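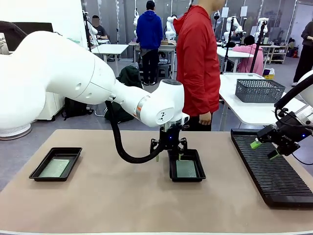 Vernby, the reissue: notes on the two masters

April 20, 2024

Sturkov put the remastered Vernby on the streaming services in January and the vinyl followed a few weeks later. I have now spent enough evenings with both the new transfer and my original CD to write something down. The reviews I have read treat the reissue as an occasion to reassess Nazma Paul as a songwriter. Fine, and overdue, but most of them describe the sound as "warmer" or "opened up" and leave it there. I wanted to know what had been done.

Background for anyone who came in through a search. Vernby was Nazma Paul's second album and the last one she made with Radymyr Pasichnyk producing. It was tracked at Mondal, the old studio on the second floor above the flooring showroom, mostly to tape, with vocals and overdubs added later on a digital system. The rhythm section is Poonam Semwal on drums and whoever was available on bass. Vanderleia Honorato sings the harmony parts and, on the closing track, the lead. The first pressing was CD only. It was mastered in a hurry by Pasichnyk himself and it sounds like it.

Method. I ripped my CD, which is the first pressing with the misspelled songwriting credit on the inner tray card. I bought the reissue as a lossless download from the label's own shop. I matched the two by integrated loudness across the full album and then again per track, as the relative levels between songs have changed and a single album offset gives misleading results on the quiet material. All listening was done through the same converter and headphones, with a second pass on the speakers in the living room. Switching was blind for the comparisons where I claim a preference and sighted for the ones where I only describe a difference.

The first thing to say is that this is a remaster and the sticker on the vinyl says so. A couple of people on the forum have insisted that the title track is a remix. I don't believe it. Nulling the two versions after correcting for level, EQ and a small speed difference leaves a residual with no identifiable instrument standing out in it. If the vocal had been rebalanced there would be vocal in the residual. There is a trace of snare, which I attribute to the limiter on the old version.

The speed difference is real. The reissue runs slightly slow against the CD, and the discrepancy grows steadily through every tape-sourced track. On the two songs that were finished entirely in the digital system there is no difference at all. The obvious reading is that the original transfer was made on a machine running a little fast and the new one was made on a machine that had been properly aligned. Malsha Khan, who did the new mastering, says in the booklet that the tapes had no tones on them and that she set speed by ear against a tuned piano on the third song. I checked the third song against my own tuner. The reissue is in tune. The CD is sharp by an amount that I had never noticed in all the years of playing along to it, though it does explain why I always ended up retuning the guitar.

Equalization is where the two masters part company. The CD has a broad excess centred near 200 Hz, which is where Semwal's floor tom and the lower part of the acoustic guitar pile up on each other. Pasichnyk seems to have compensated for this with a lift at the top, so that the overall balance measures sensibly on a long-term average while sounding both thick and brittle. Khan has taken out the low-mid excess with a fairly wide cut and left the top nearly alone. The cymbals are quieter on the reissue by comparison, and I suspect this is what people are calling warmth. There is less energy in the region that normally gets called warm. What has gone is the harshness above it.

At 1000 Hz and just past it there is a narrower dip on the CD which I had always taken for a property of Paul's voice. It is present on every vocal track and missing from the instrumental, so it was probably applied at the mix stage to the vocal bus. Khan could not have undone that without touching everything else, and for the most part she hasn't tried. On the title track there is a slight push in the same area, and the electric piano comes forward along with the voice. It is the only place where I would argue with her. The piano had a good colour where it was, a bit recessed, and in the second verse it now competes with the line about the ferry timetable.

Dynamics. The CD was pushed hard into a Wonex limiter, a unit that people in town either swore by or sold. I know it was the Wonex as it is credited, which tells you something about how Pasichnyk felt about it. It had a recognizable failure mode where a loud transient would pull the whole mix down and the recovery would come in steps. You can hear it on the fourth song each time the snare lands under a held vocal note. The vocal goes down and climbs back. I used to think Paul was doing that deliberately. On the reissue the note is held level, and it turns out to have a slow widening vibrato toward the end that had been completely obscured.

The reissue is limited as well, but gently, and the peaks on the loud tracks show rounded tops where the CD shows flat ones. Track-to-track levels have been reset. The quiet songs are now quiet. Anyone who plays the album in a car will find the sixth track hard to follow over road noise, and there has been some grumbling on that account. I would sooner have the volume knob do that work.

Tape condition. There are dropouts in the left channel at the beginning of the fifth song which were not there on the CD. The tape has aged and oxide has come off. Khan's note says she considered patching the passage from the old digital transfer and decided against it on account of the tonal mismatch. I tried the patch myself with the CD rip, for private use, and I agree that it is audible even after matching the EQ, mainly because the noise floor changes character at the join. The dropouts are short. I have stopped hearing them.

The hiss has been left in. The fade at the end of side one goes all the way down into it and then cuts, where the CD had been gated to digital silence well before the last chord had decayed. There is a chair creak in there and someone breathing out. Whether one wants this is a matter of taste. I do.

Sequence. The reissue restores the running order from Paul's own typed list, reproduced in the booklet, which swaps the instrumental and the duet. I had been ready to dislike this and on paper it puts two slow songs next to each other. In practice the duet now falls directly before Honorato's solo track, so her voice is introduced in harmony and then heard alone. On the CD her lead vocal arrived after an instrumental and sounded like a guest appearance from another record. Her vocal is also the part of the album that gains the most from the new transfer. It was recorded close, with a lot of consonant detail, and the old top-end lift had made a mess of her sibilants. They are still prominent. They no longer spit.

The vinyl. I was lent a copy for a weekend and have less to say about it. It was cut from the same master with what sounds like additional sibilance control and some summing of the low end to mono. Inner-groove distortion is noticeable on the closing track of side two, which is unfortunate given what I just wrote about that performance, and would be hard to avoid at that running time. My borrowed copy was flat and quiet, centred well enough on one side and visibly off on the other, with a slow pitch wobble on the piano songs. The owner has since exchanged it and reports the same on the replacement. If you have the download I see no sonic case for the LP. The sleeve is very good.

Bonus material consists of a demo of the title track and a live version of the fourth song from an unidentified hall. The demo is in a lower key with a different bridge. The live recording is from the board, so the vocal is enormous and the drums are barely there, and Semwal can mostly be heard through Paul's microphone. Interesting once.

Remaining questions. The booklet lists a song as "not located" that I am fairly sure was played on the campus station around the time of the original release, in what sounded like a finished mix. If anyone taped it, please get in touch through the contact page. I would also like to know who plays bass on the second song. The credits on the CD and the reissue disagree, and the tone on the recording doesn't resemble either player's work elsewhere.

The null test files and the per-track loudness offsets are in the usual folder. I have left out the audio itself for the obvious reason. The offsets for the last track were wrong in the version I uploaded first, so download it again if you took it before this post went up.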